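Main page | Contents | Random article | Talk | History

Vingate Open Day

The Vingate Open Day is a yearly public demonstration of automation equipment held at the Vingate works in Esby each December. It is organised by Saragih, a maker of handling tools, and is best known for its cup handling demonstration, in which visitors watch paper cups being gripped and passed at a table. Admission is free. Doors open at 10 am and the last demonstration starts at 3 pm.

Background

The first open day was a trade visit limited to customers. It was opened to the public after the works moved to its present building, and attendance has since been capped at 1,000 for reasons of floor space. The hall is split into a machine area, reached by a marked walkway, and a row of tables for hand-held equipment.

Cup handling demonstration

The demonstration uses hand-held grippers with two fingers. Paper cups are a common test item in this field: they are light, they taper, and the wall deforms under small loads. The rolled rim is the stiffest part of the cup and is often chosen as the point of contact.

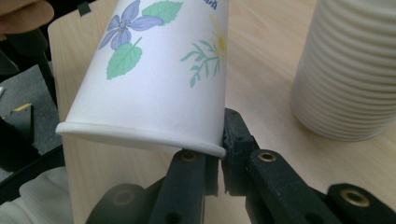

One visitor, Hirnura, asked whether a plain cup would not be a fairer test than a printed one, as the printing might help a vision system judge which way round the cup is. The printed works guide now carries the question, with the reply that both types are used.

Rim grip

In a rim grip one finger is placed inside the cup and the other outside, so that the wall is held between them. The grip needs little opening width and leaves most of the cup free. Its drawback is that the load falls on a short length of paper, and the cup can swing about the contact point.

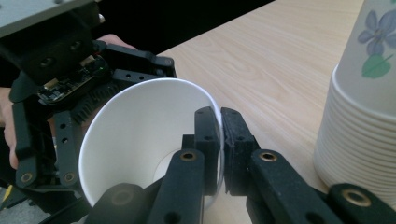 Rim grip on a plain cup, with a second gripper at the left.

Side grip and transfer

The side grip holds the cup across its full width. It resists swinging better than the rim grip but can crush the wall if closed too far. Operators are told to stop at first contact and then close by a further 2 mm.

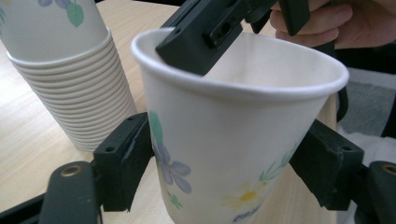
Transfer between two grippers is the longest part of the programme. The tools must share the space round a small object without their fingers meeting, and the order of release has to be agreed beforehand. A usual arrangement is for one tool to take the sides while the other works from above, as where two fingers hold a floral cup from left and right and the tip of another gripper reaches into its mouth. The inner wall is then open to contact without either side finger being moved.

Supplies

The works orders 2,000 cups for each open day. Crushed cups are collected for recycling at the end of the afternoon.

See also: Esby | Saragih | Gripper | Paper cup

Reader comments (3)

The car park entrance has moved to the north side, could someone update this.

Is the 2 mm figure for all cup sizes? Our guide gave it for the small ones only.

Good article. The section on the machine area needs expanding.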